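Photographing Festivals and Public Events
Handout 3: Light, crowds and getting there early
Relu Munteanu, Drerunville Evening Photography Course

Last updated: June

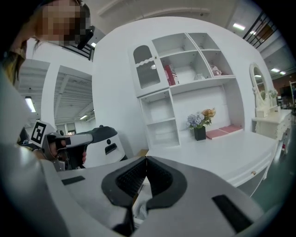 Last session we finished with lenses, so let's pick up with the part I love most, which is the hour before anything begins. Get to the Bestotum street festival while the stalls are still going up and you'll have the place nearly to yourself. Signs are clean, the ropes are straight, the low sun comes right down Ghiță Street and lights up every banner from the side. By noon the same banners look flat and gray and there's a crowd in front of them!

Exposure in bright sun

Start at ISO 200 and leave it there until you have a good reason to move. For a parade coming toward you, 1/500 will freeze most walkers. Dancers need more, so go to 1/1000 and open up the aperture to pay for it. If you want the skirts to blur (and you should try it at least once, it's wonderful when it works), drop to 1/30 and follow one dancer with your whole upper body – feet planted, elbows in.

White tents are the usual trap. The meter sees all that white and darkens everything, so the tent goes dull and the people under it turn into shadows. Add two thirds of a stop, check the histogram, add a little more if there's room on the right.

Working with a crowd

Pick a background first and wait for people to walk into it. Last summer I stood across from the Sono stage for 37 minutes with one painted wall in my viewfinder, and the last picture of the lot is still my favorite of the year: a tuba player, walking the wrong way, with a paper cone of fries balanced on the bell. I'd have missed it completely if I had been chasing the band.

Ask before you take a close portrait. A smile and a raised camera is usually enough of a question. With children, always speak to the parent first, and show them the picture afterward.

Editing down

I came home that weekend with 530 frames. That is too many, and you'll do it too. Go through once quickly and mark only the ones that make you stop. Leave them alone overnight. Then go through the marked ones again and see how few you still want. Look for a mix of distances – a wide view of the square, a few people at middle range, a hand on a drum.

For next session

Bring 3 prints or files from any public event, large or small. A farmers' market is fine, and so is a school concert. Write down the shutter speed for each one, and be ready to tell us where you were standing and where the sun was. Bring a failure as well if you have a good one, I've got plenty of my own to put next to it!

Questions about this handout: ask Relu before or after class | Back to top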